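Waltetti Equipment Support
Ticket 1624
Status: Resolved, awaiting closure by customer
Opened: March 25, 2026
Site: Hartley, bench cell in the food handling room
Equipment: Mondby two-arm bench cell with Bevuson grippers and wrist cameras
Priority: Normal
Subject: Left gripper loses its zero position during a session; wrist camera on the same arm drops out

Report from site

The cell has been in regular service at Hartley since August. It has two arms on the front rail, a camera at each wrist and a fixed camera that covers the whole work area. Until this week the only parts replaced were consumables.

The fault concerns the left arm. At the start of a session the gripper homes correctly and the controller reports a fully closed position of zero. After the arm has been working for a time, the reported position no longer agrees with the fingers. When the operator commands a full close, the fingers stop short and the controller still reports zero. The remaining opening is small, but it is enough for a thin handle to slip.

On two occasions the wrist camera on the same arm also stopped sending. The picture froze, the controller logged a camera timeout, and the picture came back without any action by the operator. The right arm has shown neither fault.

The site has already restarted the controller and repeated the homing routine. Both restore normal operation for a while. We request advice before the cell is used for the next set of tasks, which include work with a brush and a bowl and need both grippers to close properly.

First response from support

Thank you for the report. Please leave the cell in service only for tasks that can be stopped at any time, and keep one operator at the emergency stop while the fault is being traced.

Loss of zero on this gripper usually has one of the following causes:

a) The finger carriage is dirty or short of grease and the motor skips under load.
b) The coupling screw inside the gripper housing has worked loose.
c) The gripper cable is being pulled when the wrist turns, and the encoder signal is interrupted.
d) The homing routine was carried out with something between the fingers.

The camera timeouts on the same arm make (c) the most likely, as the camera lead and the gripper lead share the same cable loop. The other causes should still be ruled out in order. Please do the following and report the result of each step.

Step A. With the arm parked, open the gripper fully and wipe both fingers and the carriage with a dry lint-free cloth. Do not use solvent on the finger pads. Check for food residue behind the fingers.

Step B. Turn off power to the arm. Move each finger by hand through its full travel. Travel should be smooth and the same on both sides.

Step C. Restore power. Bring the arm to a low position over the table, open the gripper, and save a still from the wrist camera. Both fingers should reach into the view from the bottom edge. Keep hands clear of the fingers once the gripper is enabled.

Step D. Run the homing routine with the fingers clear, then turn the wrist slowly to each end of its range while watching the encoder value.

Report from site, steps A to C

Step A completed. A small amount of dry residue was removed from the carriage. The finger pads were in good condition.

Step B completed. Both fingers moved freely and we felt no rough spot. The coupling screw was checked with the supplied key and had not loosened.

Step C completed. 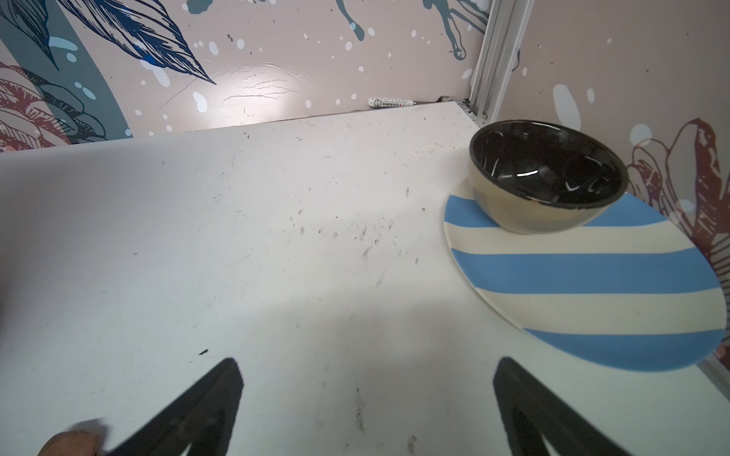 The camera was left streaming for 30 minutes with the arm stationary, and no timeout was logged in that period. The encoder value did not change either. We take this to mean that the fault needs movement to appear.

The lens was cleaned before the stream was started. We have not changed exposure or focus, and would prefer not to, as the existing settings match the records taken earlier in the project.

One question on the maintenance schedule: the table has collected marks from normal use. The cell manual asks for a clean surface but gives no limit. Please advise whether ordinary scuffs are a concern for calibration.

Response from support

Scuffs on the tabletop do not affect arm calibration, which is taken from the rail and the joint encoders. The surface should be cleaned for hygiene and to keep grit out of the gripper carriage. Marks that do not come off with a damp cloth may be left.

We agree with your reading of the test. Causes (a) and (b) can be set aside. Please go on to Step D, and record the wrist angle at which any change in the encoder value occurs. If a change does occur, do not repeat the movement more than is needed to confirm it — each pull on the connector may make the contact worse.

Report from site, step D

The encoder value held steady while the wrist was turned inward. When it was turned outward, the value jumped shortly before the end of travel. The movement was repeated once and the jump appeared at the same place. The camera timeout was logged on the second pass.

With power off we inspected the cable by hand. The loop on the outside of the arm had become shorter than the loop on the right arm. The clip nearest the wrist had slid along the link toward the gripper, and the cable was straight and tight between the clip and the connector when the wrist was turned fully outward. The connector latch was closed, but the plug could be rocked slightly in its socket.

No damage to the cable jacket was found.

Response from support

This confirms cause (c). The clip has allowed the cable to creep, and the plug is being pulled sideways at the end of wrist travel. A brief break in the encoder signal is enough for the controller to lose count without raising an alarm on the firmware version you have installed. The two faults therefore have one origin.

Please correct it as follows:

1. Isolate power to the left arm and wait for the indicator to go out.
2. Release the clip nearest the wrist and slide it back to its original place. The correct distance from the edge of the wrist housing to the near side of the clip is 19 mm.
3. Feed slack back toward the wrist until the loop matches the loop on the right arm. The cable should not be tight at any wrist angle, and it should not hang low enough to touch the work.
4. Remove the plug, inspect the pins under good light, and reseat it until the latch clicks.
5. Tighten the clip by hand, then a further quarter turn with the key. Do not overtighten, as the clip body will crack.
6. Restore power and home both grippers with the fingers clear.
7. Turn the wrist through its full range in both directions and confirm that the encoder value holds.

If the plug can still be rocked after reseating, the connector must be replaced. We will send a replacement lead in that case, and the arm should remain out of service until it is fitted.

Report from site, repair

Steps 1 to 7 completed. The clip had a small amount of oil beneath it, probably from an earlier lubrication of the wrist joint. It was wiped off before the clip was tightened. The pins were straight and clean. After reseating, the plug could not be rocked.

The encoder value held through the full wrist range in both directions. No camera timeout was logged.

The clips on the right arm were checked at the same time and were found to be in the correct position. They were not disturbed.

Response from support

Please carry out one working check before the ticket is closed. The idle test does not load the cable in the same way as a real task, particularly when both arms work close together and the wrists are turned well in. Use a task that is already in your program and watch the position of both cable loops throughout. The fixed camera should be recording.

Report from site, working check

The brush and bowl task was selected, as it brings the two grippers close to each other at the back of the table.

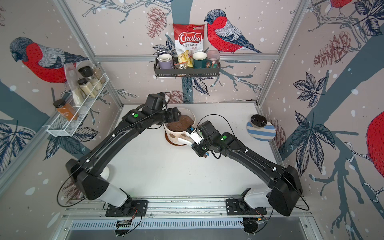
Both cable loops stayed clear of the work and of each other. At the end of the run the left gripper was commanded to full close, and the fingers met with the controller reporting zero. The right gripper was checked in the same way, with the same result. The controller log contains no camera timeout and no encoder warning for either arm.

The fingers and carriages were cleaned after the run in accordance with Step A.

The site has added the following to its own start-of-session sheet:

— Check that the clip nearest each wrist is in its marked position.
— Turn each wrist to both ends of travel and confirm that the cable remains slack.
— Keep oil away from the clip seats when the wrist joints are lubricated.

A line of paint marker has been placed on each link beside the clip so that any creep can be noticed without measuring.

Response from support

The results are accepted. The paint mark is a sound measure and we have no objection to it, provided that the marker is kept off the joint seals.

Two items remain for your information. First, a firmware update is available that raises an alarm when the encoder signal is interrupted, so that the controller no longer continues with a false zero. It is recommended, though not required, and it should be installed on both arms in the same visit. Joint calibration is kept through the update. Gripper homing is not, and will need to be repeated.

Second, the clips supplied with your cell are of the smooth type. A version with a rubber liner is now standard and holds better on links that have been exposed to oil. We will send 2 liners without charge under this ticket number. They fit inside the existing clips, and only the clip nearest each wrist needs one.

Site action outstanding: confirm receipt of liners; advise preferred time for firmware update.
Support action outstanding: dispatch liners; correct the maintenance section of the cell manual to include a cable clip check.

Parts used: none
Calibration changed: no
Gripper homing repeated: yes, both arms
Return to normal service: approved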